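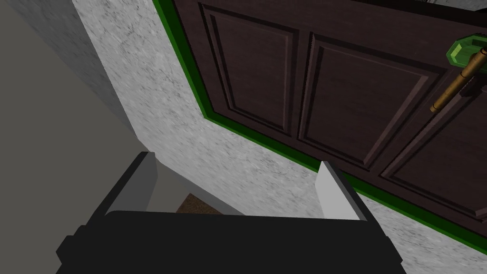
**Willen Pulling Track, progress report**
23 Oct 2026

The grant was for two things: a new scale house and a resurfaced pulling lane, both ready for the opening hook next season. The scale house is fine. I have doubts about the lane, and I'd like those on paper before the next payment goes out.

**Scale house**

Finished and wired. The platform reads the same at both ends now, which the old one never did. Fröhlich supplied the load cells and sent a calibration sheet that I don't fully trust, as it was filled in before the platform was bolted down. I have asked for a second one. Until it arrives I would not weigh a money class on it.

**Pulling lane**

Fludora says the lane is 85 percent complete. I don't see how they get that number. The clay is down and rolled, but the last stretch before the sand stop is still soft, and that is exactly where a heavy truck will be digging hardest. They tell me it will firm up over the winter. It may. The last contractor said the same thing about the old surface, and we ended up pulling from one side of it for two seasons.

Test hooks so far: 7, all with the light sled and all on the east side. I would call that a start. A lane that holds up to a light sled tells us very little about a modified tractor with the weight box all the way up.

**Sled**

Nedov has promised the rebuilt sled for November. The first promise was for the summer, so I have not booked any heavy test hooks around it. The axle work is done, going by their invoice. The pan and the push-down blades are still listed as "in progress," the same words as in the last two updates.

**Money**

We are over $1749 past the drainage line, nearly all of it extra stone behind the sand stop. Fludora calls this a change in scope. Their own quote says "drainage to rear of track," so I have not paid it and don't plan to without a better argument.

**What I'm asking for**

- Release the scale house payment now, less the calibration.
- Hold the lane payment until we have heavy hooks on both sides.
- No printed schedule for the opening event yet. Clubs have been told a spring date is likely, and I would leave it at "likely."

Next report follows when the sled is here, or when Nedov gives us another date for it.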